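The Long Afterlife of the Family Computer
By Efa Watkins

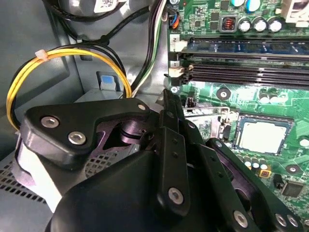 The cupboard under the stairs

Every house in Nindmont has one. Ours sat between the hoover and a tent we had used twice: a desktop computer bought for homework in another age and never thrown out. It had moved house with us. It had been insured. I believe it once had its own box in the removal lorry, marked FRAGILE, while the wedding china travelled in a bin bag.

We kept it for the photographs. People always say the photographs. My mother says it of a machine she only ever used for patience.

When I asked readers of this magazine to write in about the old computers they couldn't part with, I had 343 replies, more than the parking column got in its best year. One man in Broment keeps four in his loft and visits them. A couple have divided everything else in their divorce, down to the spoons, and are still in talks over a beige tower neither can switch on.

What's in there, then?

Less than you'd hope. I paid £44 to a repair shop called Brelow, which has been on the same corner for 30 years and looks it, to get the contents of ours on to a stick the size of my thumb. I went home expecting our lives. I got more than 3000 files, most of them the same blurred picture of a cake.

There was also a letter to the council about a hedge, in nine drafts, each angrier than the one before. A school project on volcanoes, by a child who now works in pensions. A folder called "Um", which I opened with some dread and which held a single recipe for leek soup.

The soup is good, as it happens. I've made it every week since January.

Letting go

The tip will take an old computer without a word, and this is the hard part. You've carried the thing across three counties, and a teenager in a tabard points you at a cage full of others just like it. I had prepared a few remarks. He was already waving at the car behind.

I drove home lighter and slightly cross. There's a space under the stairs now, and my husband has suggested the printer might like it — only until we decide what to do with it.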